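Sorting the plastic kitchenware

October 2018

The lower cabinet in our kitchen has a usable depth of 391 mm behind the hinge, and for most of the time we have lived on Navdale it has been packed to the back. I pulled everything out over two evenings and put back a little under half. These are my notes, mainly so that I don't repeat the exercise from scratch in February.

The first pass was by material. Metal went on the floor to the left, glass on the counter, plastic in the sink for washing. Metal and glass were quick. Anything with a flat base and an intact handle stayed, and one baking tray with a warp of several millimeters across the diagonal went to recycling. Plastic took the rest of the first evening, as plastic fails in more ways. It crazes, it stains, it goes tacky near the stove, and handles develop hairline cracks at the root that only show when you flex them under a lamp.

My test for a colander is simple. Fill it with two liters of water in one pour and watch the level. If it pools above the first row of holes for more than a few seconds, the holes are either too small or partly blocked with scale. A soak in diluted white vinegar fixes the second problem. Nothing fixes the first. My old Semitz failed even after soaking and I let it go.
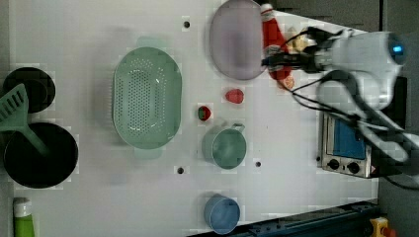

Colander shape matters more than I had assumed. A round one wastes the corners of a rectangular sink and tends to rotate when you tip a heavy pot into it. An oval one lies along the long axis of the basin and stays put. The mint-green colander is the type I now prefer: oval, raised rim, a handle at each end, and small perforations in rows across the bottom. Small holes drain more slowly, but they hold rice and lentils, and that covers most of what we cook. Width across the handles is the dimension to check before buying. Measure the sink at the rim and again at the bottom, where the walls taper.

Measuring cups were next. I checked ours against a kitchen scale, using water at room temperature and taking one gram as one milliliter. The Meltness cup was within tolerance at every line. The Hnatiuk cup read 17 ml high at the top line, enough to matter in bread and irrelevant in soup. It is now the rice scoop. Farzana Lashari pointed out that I should have leveled the counter first. I did so and repeated the test, with no change in the result.

Spatulas: keep one slotted, one solid. A slotted head should be stiff enough to lift a fried egg without the front edge curling. Check the edge for melted spots by running a fingernail along it. I threw out three.

For storage I settled on the following arrangement. Pots at the back, lids off and upright in a rack. Pans in front, stacked by diameter with a cloth between coated surfaces. Colander inverted over the largest pot, where it takes up almost no extra height. Cups and small plastic items in a shallow tray that slides out, so that nothing has to be reached over.

Zeeshan Minhas asked why I don't hang the pans. The wall on that side is hollow and I have not located the studs yet. If I do, the pan stack moves up and the tray can go one size deeper.

Still to do: new felt pads for the lid rack, and a replacement gasket for the pressure cooker, part 2154 according to the leaflet. The shop had only 2052, with a smaller inside diameter, and I brought it back the same afternoon.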